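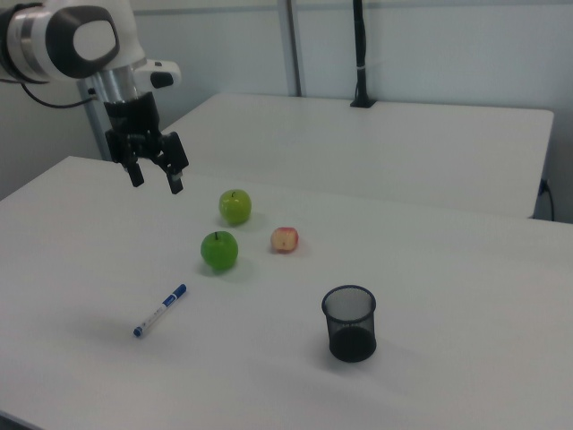 We use cookies to remember your login and to count visits. By staying on this site you accept this. Manage settings

Keeping apples on a table at room temperature, and is one red one with green ones a problem?

I have a white table in my work room where I keep fruit during the day along with my pens and a pencil cup. Usually two green apples and a smaller pink and cream one. I buy them at the Saturday market in Flatenville and the seller doesn't label the kinds, so I can't tell you what they are. The greens come in two shades, one more yellow than the other.

My questions:

How long can apples sit out like this before they go soft? I have been leaving them up to a week.

Does the yellowish one mean it is older, or is it a different kind of apple?

Should I keep the small one separate? I read that a ripe apple makes the others ripen faster.

Also, I got marker on the table last week. Blue, and it did not come off with water. The table is white so it shows. I don't want to use anything strong where I put food. If somebody knows about that too I would be grateful, otherwise I'll post it separately.

The room is on the south side and gets warm in July. No air conditioning.

3 replies

Reply 1

A week is fine in winter. In a warm room I would say three or four days and then the fridge. Apples soften several times faster at room temperature than in the crisper drawer. If you buy a bag, put out what you will eat in the next couple of days and keep the rest cold in a plastic bag with a few holes in it.

On the color, you can't tell much without knowing the kind. Many green apples turn more yellow as they ripen, so a yellow-green one may be further along than a plain green one of the same kind. But some are that color the day they are picked. Press near the stem with your thumb. If it gives, eat that one first. A greasy feel on the skin is also common on apples that have been stored a while. It washes off mostly and doesn't hurt anything.

Apples give off ethylene, all of them, not only the red ones. With three apples out in the open air it makes very little difference. It matters in a closed bag or a drawer, and it matters more for things like lettuce, cucumbers and broccoli. Keep those away from the apples. What you do need to take out is any apple with a bruise or a soft spot, because the rot will go to the one it touches.

I worked two seasons in the packing shed at Wedemau and we sorted for bruises before anything else.

Reply 2

just put them in the fridge

Reply 3

The apples are covered so I'll do the marker. It depends on what kind it is. Look on the barrel. If it says dry erase, a dry cloth may be enough, and if not, rubbing alcohol on a cotton pad. If it says permanent, go straight to the alcohol. Try a spot on the underside first, since some painted tops go dull. Dab, wait a little, wipe with a clean part of the pad, repeat. Keep it away from flames and open a window.

Then wash the place with dish soap and water, rinse, and dry it. After that it's okay for fruit. I'd still use a plate.

I have a Garker desk with a white top and the alcohol did no harm to it, but the melamine sponge I tried before that left a matte patch you can see from the side when the light is low. So I would leave those sponges alone.

Old marks may leave a faint shadow. Mine had been there over 2 months and it never went completely.

Last updated: Mon 13 July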